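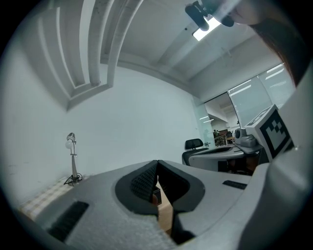 The Detgate room with the ceiling light on

Brivira Quiet Rooms: progress report to the Riquelme Fund
23/03/2026

Thank you again for your patience with us over the summer, and for the kind note that came with the second payment. We're pleased to say that the Detgate room is furnished and in use, and we've been enjoying it more than is probably proper for people who are meant to be writing reports.

You'll remember from our application that the room was a plain office and that we hoped to make it feel more like somebody's home without touching the building itself. The ceiling stays as it was, bulkhead and light panel and all, because the lease is firm on that point. We did ask! So our efforts have gone into the softer things, and especially into the checked cover in beige and white, which we dithered over for the best part of a fortnight. A few of us wanted something plainer, but the flowers won. 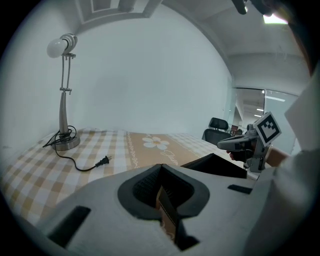 Desk lamp and its cord on the checked cover

The lamp was the other long conversation. We wanted one with an arm, so that people could have the light where they were working, and a base small enough to leave them some space. Fodeo let us take a couple of styles away to try before we settled on the silver one. The cord still wants tidying and we have put a clip for it on the shopping list, along with a decent power board.

People have been bringing their own work in, mostly letters, forms and the odd online course, and the lamp and a laptop sit together quite comfortably.
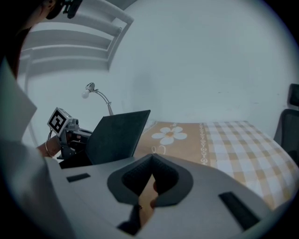
Spending to date

We have spent $2,164 of the grant, including delivery, and are holding back $500 for the winter. The cover cost a little more than we budgeted and the lamp a little less, so the furnishings line has come out close to where we promised. Receipts are in the folder we shared with you in early March.

What we'd like to do next

Small comforts seem to matter a great deal in a room like ours, and the things people thank us for are often the cheapest ones, a box of tissues within reach being the favourite so far.
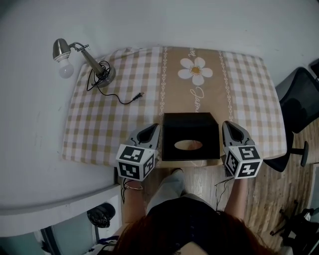 With that in mind, we'd like your blessing to put part of the winter money towards a rug and a second cover, so one can be in the wash while the other is out. We'd also love to have you visit once the rug is down, and we'll put the kettle on.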